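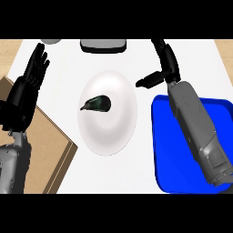 Jan 21, 2021

Episode 184, and the eggplant won again.

I came in early to catch up on the Nurmi runs before the others needed the simulator. The job is simple enough that I have stopped explaining it to my family: get the eggplant off the oval plate and into the blue tray. Two arms, two hands, more fingers than I have patience for. It had been behaving since Monday, which should have worried me.

At 184 the right hand came down, closed, and put three fingertips inside the eggplant. Inside it. No squashing, no complaint from the contact solver, just fingers in a vegetable like it was fog. Then the physics noticed, took offense, and fired the thing across the room. I have the log. Peak speed is a number I would rather not repeat to anyone who signs for hardware.

Of course the run was scored a success. The eggplant passed over the tray on its way out, and our success check only asks whether it was ever above the tray. I wrote that check in August. I remember being pleased with it.

Spent the rest of the morning going backward through the batch. Of 210 episodes, up to 3 have the same launch in them, depending on how generous I feel about one where it just sort of hops. Not many, but they all went into the training set marked as good behavior, so somewhere in the Parura policy is a small sincere belief that produce should be thrown.

Cause, as far as I can tell: the collision mesh on the eggplant got swapped for the cheap one when we moved everything over from Bemham, and the time step is too long for fingertips that thin. I halved the step and put the old mesh back. It crawls now. The launches have stopped, or have stopped while I am watching.

The part that bothers me – and I put this in the report to Desier, more politely – is that the force limit never tripped. It reads the wrist, and the wrist felt nothing. On the real arms that same limit is what we lean on when somebody reaches in to straighten the plate. I asked for the hardware session to be pushed back 2 weeks. No answer yet.

New check is running overnight. It wants the eggplant in the tray and sitting still. Dinner was leftover pasta.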